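Reservations versus interpretive declarations when a state joins a treaty late

Posted in Treaties and Verification by Bednárik

I am indexing accession documents for a regional river and border-zone agreement and need to sort the statements that states attach when they join. Several are titled "declaration" but read to me like reservations. One says the state "understands Article 14 as applying only to facilities in operation at the date of entry into force." The agreement has no clause that mentions reservations at all. Two things I need to settle:

Does the title of the statement decide which box it goes in?

If it is a reservation, and another party never responded, is that party treated as having accepted it?

The agreement is in force. The statement in question was deposited in November with the instrument of accession. My index has 700 entries, so I would like a rule I can apply without reading the negotiating record each time.

Hok-lam Mak
The title does not decide it. Article 2(1)(d) of the Vienna Convention on the Law of Treaties defines a reservation as a unilateral statement, however phrased or named, that purports to exclude or modify the legal effect of certain provisions in their application to that state. Look at what the statement does. If it picks one reading from among those the text can bear, it is an interpretive declaration. If it makes the state's acceptance conditional on that reading, or cuts out part of an obligation the text plainly contains, treat it as a reservation.

For your Article 14 wording, check whether the article covers facilities built later. If it says "all facilities," the statement narrows the duty and I would file it as a reservation. If the article is silent on timing, it could go either way, and you should flag the entry.

Silence is covered by Article 20(5). Unless the treaty says otherwise, a reservation is considered accepted by a state that has raised no objection within 12 months of being notified, or by the date on which it consented to be bound, whichever is later. The period runs from notification and not from deposit, so you need the date on the depositary's circular. A few limits apply:

Article 19(c) bars reservations incompatible with the object and purpose of the treaty. Whether silence can cure such a reservation is disputed, and the International Law Commission's 2011 Guide to Practice treats an impermissible reservation as null.

Article 20(2) requires acceptance by all parties where the limited number of negotiating states and the object of the treaty show that full application among all of them is an essential condition. A river agreement with few members might fall under this.

The 12-month rule does not carry over to interpretive declarations. Silence there is not presumed to be approval.

I would keep separate columns for the title used and the legal classification.

Drusetham
Agree on the columns. I did a similar index of nearly 2,000 entries and added a third one for "disputed," which got used more than I expected. Also record withdrawals. Under Article 22 a reservation can be withdrawn at any time unless the treaty provides otherwise, and people tend to miss the later notice.

Nindama
Just go by the title. If the state had wanted a reservation it would have called it one.
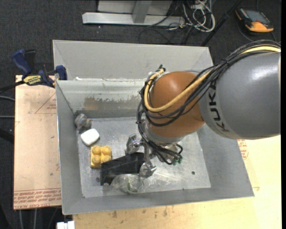
More in Treaties and Verification

Provisional application: when does it end?
Posted by Bomwood, 2 replies

Can a depositary refuse to circulate a late objection?
Posted by Nindama, no replies yet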